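Filed under: Work & Shop Floor | 2 min read

Domenica Wyss has packed pastry at Prutari for long enough to have trained most of the morning crew. When I asked what the robots had changed for her, she laughed.

"My job title," she said. "I'm a cell attendant now. Same pay."

The company brought in the arms in February to learn bagging. They practice on toy pastries, and the pitch, from a supplier called Cutier, was that the staff would be freed up for "customer-facing tasks." I asked Wyss which ones.

"I'm still waiting to hear. Mostly I set out croissants for it." 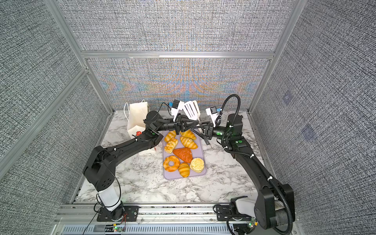

The two-arm cell at Prutari, with a practice tray and a paper bag.

Reinaldo Medeiros, the operations manager, is more cheerful. He told me the cell will handle up to 1000 pieces a shift once it goes live. I asked when that would be. He said the schedule was "being firmed up."

Has anyone been let go? "No," he said. Has anyone who left been replaced? He took longer over that one. "We're being careful with hiring."

Wyss puts it more bluntly. Two people quit this spring and their lockers are still empty. "So we're short, and I'm babysitting plastic donuts. A real croissant flakes. It squashes if you look at it wrong. I'd like to see them try that at five in the morning with a line out the door."

She doesn't hate the machine. She'd happily hand over the lifting, she said, which is what wrecked her shoulder. I asked if anyone had offered her that.

"They asked me what color tray I wanted."

Get our work stories in your inbox. Enter your email to subscribe. You can opt out at any time.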